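Desktop strip-down line opens at Rindum

Dralow has opened a bench for stripping and sorting retired desktop computers at its Rindum site. The line started in February and handles office towers collected under the firm's contract with Flallham. The first batch is 200 machines, and the yearly target is 4000.

Each tower is laid on its side on a slatted aluminium table and the side panel comes off. Processors are taken first and stored separately. Memory follows, then the drives.
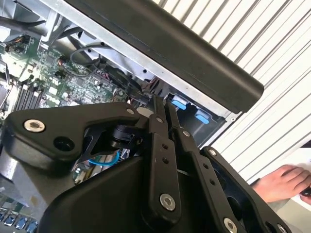 Drives handled in their carriers

Hard disks stay in their plastic carriers until they reach the wiping rack. The rack was built by Halilović to take a carrier directly, so no screws have to be removed at the bench. Cables are unplugged at the drive end and left in the case.

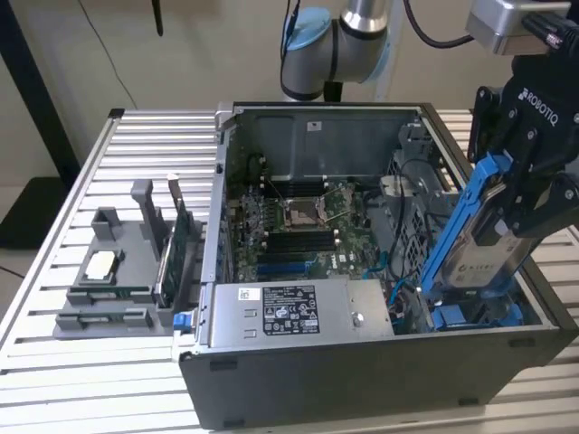
A hard disk in its blue caddy at the drive bay of an open tower.

Nii Antwi, who runs the bench, said the carriers had settled the order of work. "The screws were the slow part – four to a disk, and half of them worn. Now the disk and the carrier travel together and get one label."

A carrier has to enter the bay straight. If it goes in at an angle the clip does not catch, and the disk can shift when the case is stood upright. Towers that are to be sold again get a wiped disk of the same size, and the bay is checked by hand before the panel goes back on.
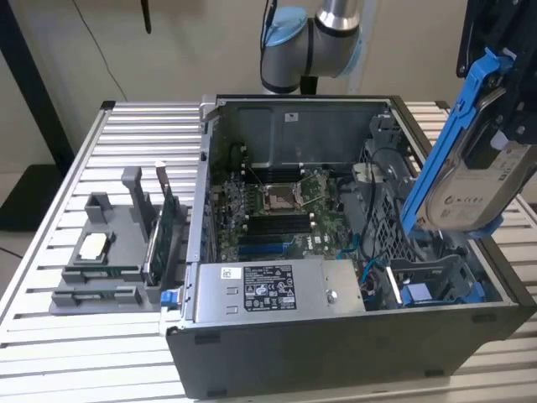
Boards and power supplies

Main boards are left in the case until the drives and cables have been dealt with. Sockets with no processor are checked for bent contacts under a lamp. A board with damaged contacts goes to metal recovery, and the rest are tested with a known processor and one memory module.
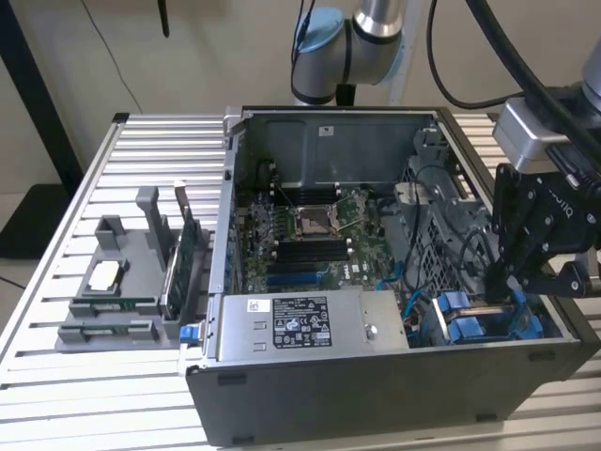

Power supplies are tested under load for 20 minutes. Units that fail are not opened on site and go out in closed crates. The label on each unit is read into the stock list before testing, together with the barcode where there is one.

Rindum has space for 9 benches of the same layout. Dralow said a second would be fitted once the first batch is cleared.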